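Renting the hands

Tolutar has been leasing its paired hand grippers to Canadian labs and small manufacturers since March, and the pitch is short. A person holds one gripper in each hand and does an ordinary job. The kit records how the jaws moved and what the cameras saw, and the recordings are used to train a robot arm fitted with the same jaws. The customer doesn't need to own the arm while the recording is being done.

The service is called Jisel. A lease covers two grippers, a head camera, a set of printed markers and the software that lines everything up afterward. The base plan allows 1,000 recordings a month. Each extra block of 70 is billed separately, and unused recordings do not roll over, which several customers have complained about.

We spent four weeks with a kit on loan. Setup is not hard. The grippers pair with a base station, and a calibration routine asks you to open and close each jaw and then hold both markers where the head camera can see them. The manual is clear until it gets to file transfer, where it refers to a menu that has been renamed. Tolutar says a corrected version is coming.

The grippers are comfortable for short stretches. After an hour your forearms know about it, and most people in our trial switched tasks or traded off before then. The jaws are good on boxes, bottles and handles. They are poor on thin, flat things such as a single sheet of paper, and you learn to slide a sheet to the edge of the table first.

Doors and lids take practice. You can't feel the catch through the jaws the way you would with your fingers, so the first tries are slow - and slow tries end up in the data unless you throw them out. Jisel's review screen lets you mark a recording as bad with one key. We used it a lot.

By the end of the loan we had kept 1,883 recordings over two billing periods. The software rejected very few on its own, mainly when a marker had left the head camera's view. Trokarov, the nearest competitor, sells its grippers outright and leaves the sorting to the buyer. For a shop that plans to record all year, buying is the cheaper route. For a project of a few months, the lease makes more sense, and support answered our emails the same afternoon.

The grippers at work in a brick-walled room:

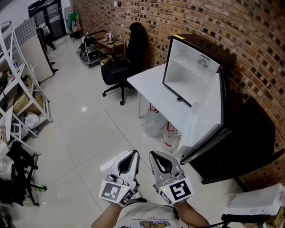
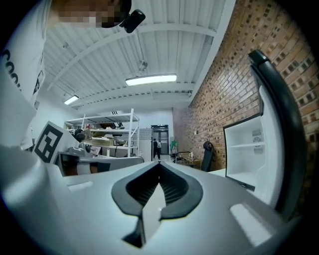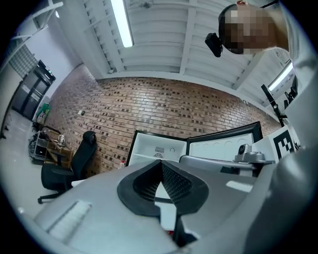
Vasanthi Murthy takes a harder view of the pricing. She said the monthly cap pushes people to keep weak recordings to get their money's worth, and that she would sooner pay by the hour and "throw out half of it without thinking about the bill." She has asked Tolutar for an hourly rate and is waiting to hear back.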